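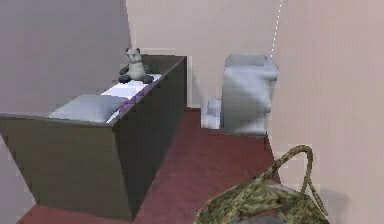
White mattress, grey pillow, red carpet.

Abena Tsikata has slept badly in 60 guesthouses and written up every one. Her newsletter, Amum, goes out to 227 subscribers, two of whom are her parents.

"People want to hear about the view," she says over toast in Minerthorpe. "I want to know if the pillow is any good."

It usually isn't. She blames owners who have never spent a night in their own back bedroom, and keeps a special grudge for decorative cushions. "Where do they go at night? On the floor. You pay 100 a night to trip over them."

Her next stop is a place with a rooster.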